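5.2 Lost grasps on light and transparent objects

We had expected the heavier items to give us the most grief, and we were a little surprised – and, I think it is fair to say, a little humbled – when the logs from the bedroom sessions told another story. Of the 400 demonstrations we replayed, 100 ended in what we call a silent loss, where the policy carries on to the drop point and opens its fingers as though it were still holding something. Farzad Kiani first noticed the pattern while checking finger widths by hand, and Efa Bevan then went back through the recordings with him, one patient evening after another. Clear plastic and very light paper goods came up again and again.

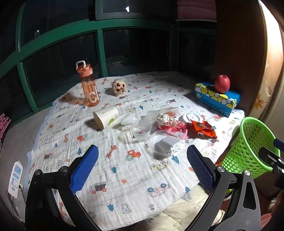
Figure 6. Bedroom clearing task, viewed from the hand-held gripper. Clear cups, a lid and a food tray lie on a printed blanket, with a paper cup on its side near the bottle.

The trouble begins with the way we decide that a grasp has succeeded. Our check compares the finger gap with a threshold, and a thin lid closes the gap so far that a good grasp and an empty one look much the same. Soft bedding makes matters worse, as the blanket can bunch up between the pads and hold them apart, and the check then happily passes a grasp on nothing but cloth. Foam pellets of the kind seen beside the glass bowl in Figure 6 are a smaller worry, but we would still ask anyone repeating this work to look over the pads between runs.

Gertraud Wallner suggested adding a short lift and a second look before the arm travels, and we describe that change in Section 5.3.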